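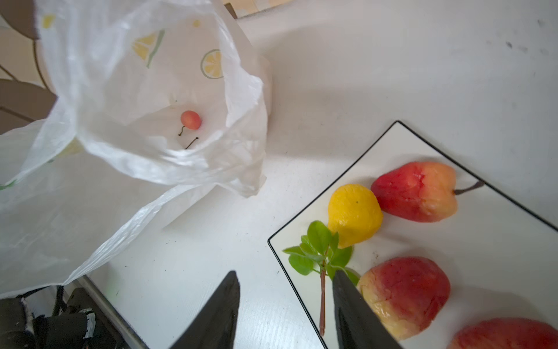 Neville Tapley wrote under my earlier post that a club in its first year should keep to one fruit and one color until everything works, and only then make the table more difficult. I understand this advice and I thank him for it. But the rules of our competition do not let us choose, so I must ask again with more details.

We are the after-school robotics club in Stirkbridge, and we go to the Wekari student challenge in Skarisholm in June. The task is called "Clear the Plate". The robot must take the fruits from a plate and put them into a shopping bag which lies open on the table. The bag is from the organizers, they send the same one to every club, and it has lemon slices printed on it. On the plate there are artificial pears, yellow ones and red-yellow ones, and the organizers also allow one "distractor", for us it is a twig with leaves. The twig has to stay on the plate. If it goes in the bag, we lose points.

The arm is one that the school has already for some years. The gripper has two black fingers and the camera looks down between them from the wrist. For seeing the fruit we use a small detector that the students trained themselves with about 3,000 labeled pictures, and the labeling took them almost the whole winter.

Our problems are these:

- **The lemons on the bag.** When the camera turns to the bag, the detector sometimes says "yellow pear" on a printed lemon slice. Then the arm goes to the bag and tries to take it. One time it lifted the whole bag by a fold and everything inside rolled to the bottom, and the students laughed very much, but in the competition we will not laugh.
- **The twig.** The yellow pear lies often next to the leaves. The detector finds the pear correctly, but when the fingers go down, one of them comes onto the leaves. Then either the twig is taken together with the pear or the finger pushes it against the pear and the pear rolls away.
- **The stems.** For a pear that lies on its side, the box from the detector includes the stem, so the middle of the box is not the middle of the pear. The gripper closes too near to the thin end.

The code for grasping is very simple. It takes the middle of the box, turns the gripper always the same way, goes down and closes. We have looked at the Dolan library for planning grasps but I am afraid it is too much for the students before June. Two of them can program well, the others are learning.

My question: which of the three should we repair first, and is it possible to do it without labeling everything again? I do not want to ask them for a second winter.

Thank you for any help, also for links. Please excuse my English, I write it slowly.

Imogen Furnival
23 April 2024

---

### Neville Tapley

All right, I did not know the rules were like this, so please forget my earlier comment. I also learned English late, so no excuse is needed between us.

I would begin with the lemons, and I think you can solve them with no new labels at all. Your robot does not need to search for fruit inside the bag. So do not let it. You know the position of the wrist at every moment, and the plate is in one place and the bag is in another place. Decide a region on the table, in the coordinates of the arm, where picking is permitted. If the detector finds a pear and its position on the table falls outside this region, throw the detection away. We did this with a much uglier problem (a poster with apples on the wall behind our table) and it was one afternoon of work, including an argument about which axis is x.

Two remarks to this:

1. Do the check in table coordinates, and do not do it in pixels. With the camera on the wrist, the plate travels through the picture when the arm moves, so a pixel mask is correct only in one pose. For this you need a calibration between camera and arm. If you have never made it, make it now. Print a checkerboard, put it on the table, move the arm to different poses and use the usual hand-eye function in the vision library you already have. The students can do it as an exercise.
2. Ask the organizers if the plate and the bag will stand in the same position each time. If they are moved a little, your region must follow. You can detect the plate at the start, from a high position, one time only. A white plate on a white table is not pleasant for this, but if your plate has a dark rim then the rim is what you should look for. Find the dark closed line with four corners, and the inside of it is your region.

The stem problem I would repair second. You do not need new boxes. Inside each box, separate the pixels which are yellow or red from the rest, and take the middle of this blob. The stem is thin and brown, so it will mostly disappear after you clean the mask with a small erosion. Then from the same blob you calculate the long direction, and now you have also the angle for the gripper. Close the fingers across the short side of the pear. For me this was the biggest improvement of everything, more than any training.

Be careful with a pear that is half red and half yellow. If you write a mask for only one color you will get the middle of half a pear. Take the two colors together and fill the holes.

For the twig I have less experience. When you have the angle, you have also a choice, you can turn the wrist by half a circle or by small steps and look for the direction where the fingers come down on free plate. Green is an easy color on a white plate. So: for each candidate angle, look at the two small rectangles where the fingers will land, count the green pixels, take the angle with the fewest. The reddish or brown part of a twig is more difficult to find by color, but the leaves are the wide part and they make the most trouble.

And please log everything. Save one picture before each grasp and write behind it "good" or "bad". After one week you will know which problem is really the largest. We believed for a long time that our detector was poor, and then the log had 13 bad grasps from the gripper opening too little and only a few from the detector.

---

### kettle_and_solder

just train it longer, more epochs. worked for us

---

### Imogen Furnival

Thank you both. We have tried longer training already in March and it became very sure of the lemons, so I think it learned our own table too well.

Neville, the region is a very good idea and I am a little ashamed that we did not see it. The students understood it immediately when I drew it on the board. The organizers answered to me that the plate can be turned to any angle and moved "within reason". They did not write what is reason. So we will look for the rim from above at the beginning, as you propose.

One thing I do not understand yet. When two pears touch each other, the color blob will be one big blob, no? Ours lie often close together at the lower end of the plate.

---

### marrowbone_lab

I can answer the last part, and I have a different opinion about the order.

For touching pears: you have the boxes from the detector, so use them. Cut the color mask with each box first and then keep only the piece which contains the center of the box. It is not perfect when the boxes overlap much, but you can do the easy pear first. Sort the pears by how much free space is around them and pick the most free one. After each pick go up and look again, and do not trust the old picture. The neighbors move. With each pear that leaves, the remaining ones become easier. I would never pick in the order of detector confidence, which I think your code is doing now (most examples on the internet do it so).

About the order of work. You lose points for the twig and you lose only time for a wrong lemon, if I read you correctly. So after the region check, which is cheap, I would do the twig before the stems. And there is a very simple trick which costs no vision at all: close slower and go down in two parts. Stop 5 cm above the plate, take a new picture, correct the position, and then go the rest. From the high position a small error in the calibration becomes a large error at the finger, and a finger that misses by a little is exactly a finger that stands on the leaves. The second picture removes the most of this. The fingers will be inside the picture too, so tell your detector code to ignore the part where they always are, otherwise it can become confused by the black shapes. Here a pixel mask is permitted, with respect to Neville, since the fingers ride together with the camera. If they open and close in the picture, take the mask for the open position.

Also look at how wide you open. If you open fully for each pear, the fingers land far from the fruit and find more leaves. Open to the width of the blob plus a small margin on each side.

I would leave Dolan for next year. It is good, but the installation alone took me a weekend, and it wants a depth camera for most of the useful things. You did not mention one.

For dropping into the bag: check the height. A soft bag does not stand by itself and the opening changes shape each time something falls in. We go over the opening, down a little, open the fingers, wait a moment, and go straight up before any sideways movement. If you go sideways too early, a finger takes the edge of the bag with it. Ask if it is allowed to weigh down the edge with tape, some events permit it.

---

### Imogen Furnival

I have printed this page for the students and they have divided the work. The two strong programmers make the calibration and the two-part descent, the others make the green test and the log. I will write again when the stems are done.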